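Closet and Laundry Tips: Multi-Hook Hangers, Clip Hangers and the Sock Pile

Last updated: October

A folding hanger organizer is the long plastic bar with a big hook at one end and a line of smaller hooks along it. You can hang it level across a closet rod or let it drop down at a slant. They sell for very little and most of them do the job. The trouble usually comes from how they are loaded.

Start with the heaviest piece on the hook closest to the bend. Coats, lined jackets and anything with thick trim should go there. Lighter shirts go further out. If the weight is at the far end, the bar swings and everything slides into a bunch.

Face all the wire hooks the same way before you hang them. Hangers from different sets have necks of different lengths and they cross over each other. Once three or four are crossed you have to lift off the whole group to get one shirt. I turn mine so the open side of the hook faces the back wall.

Don't fill every hook with bulky clothes. On the Gillies bar I use at home, 5 heavy garments is the limit before the sleeves start creasing. Thin tops can go on all of them.

Clip hangers need their own space. The clips are wide and they catch on knit fabric. Keep the empty ones together, away from the full ones, and close the clips before you put them back. For skirts and pants, clip at the waistband and fold a scrap of cotton under each clip if the fabric marks easily.

Dark clothes should hang together. Lint from a pale sweater shows up on black fabric right away, and fuzzy trim sheds on whatever is next to it.

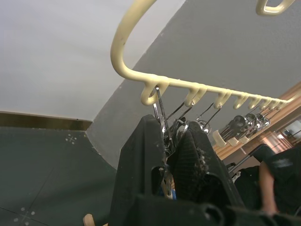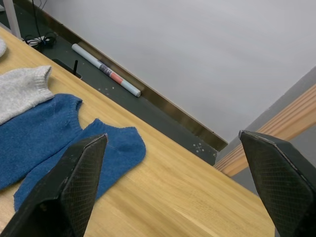 Socks should be sorted on a table. A bed or couch is too soft and small socks go down the side. Lay each one flat with the toes pointing the same way, and pair by cuff first and color second. Blues are hard to tell apart under a lamp, so I leave those for daylight. Two blues that look the same at 9 at night can be quite different in the morning.

Fold pairs in half. Rolling one cuff over the other stretches the ribbing, and low-cut socks lose their grip at the heel after a few months of it. Heavier knit socks can be folded in thirds and stood on edge in the drawer.

Put singles in one small bag and keep it with the laundry. Go through the bag after the next two washes. If there is still no match, use them for dusting.

Knitwear stays off hangers. Fold it along the sleeves and stack it on a shelf, with the thickest at the bottom. Tâm Vương wrote in to say that a sheet of plain paper between sweaters stops them from pulling on each other when you take one out. I tried it and it works well with wool.

The whole job takes me about 10 minutes for one basket if the hangers are already out.

Related tips
Getting candle wax out of a tablecloth
Cedar blocks: when to sand them
How to label a linen shelf
Drying sweaters flat in a small apartment

Contact: Stella Were, Zeltthorpe Home Pages
Copyright Zeltthorpe Home Pages. All rights reserved.
Back to top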